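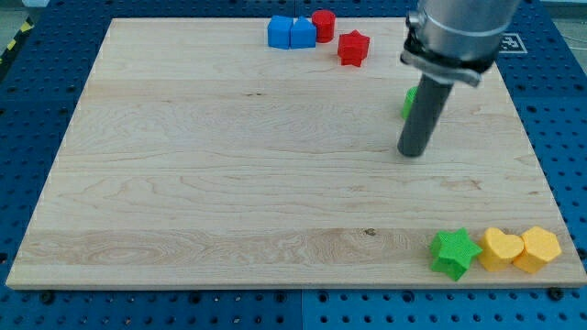 NOTICE TO THE RESIDENTS OF LOWER AMESEN

Issued 04/09/2026 by the Office of River Crossings, Werken

1. The Office confirms that the river did not return overnight. Residents who reported hearing it are thanked for their letters, of which 2,613 have been received. Each will be answered in the order in which it arrived.

2. The ferry between Amesen and Pruvost will continue to run on its published schedule. Passengers should board at the usual landing, remain seated for the full 14 minutes, and leave by the Pruvost steps. Walking across the riverbed while the ferry is in service is not permitted. The fare is unchanged.

3. The Office has been asked whether a ferry can be said to cross when there is no water under it. This question was sent to the legal department in May. The department has replied that the ferry's license refers to two banks and a bell, and that both banks and the bell are in good order.

4. Items found on the riverbed remain the property of the persons who dropped them. To date, 2,343 have been claimed. The remaining 71 may be viewed at the Andasov depot during office hours. They include a church key, a set of false teeth, several wedding rings, and a letter, still sealed, addressed to the Office. The Office has decided not to open the letter until the sender comes forward.

5. Residents of Water Street have requested a change of name. The request is denied.

6. Night staff at the landing have noted the sound of oars after the last crossing. They have been told to ring the bell once in reply and to make an entry in the log. Residents living near the landing may hear the bell and should not get out of bed.

7. Any person who wakes to find the floor damp should report to the landing with one bag and exact change.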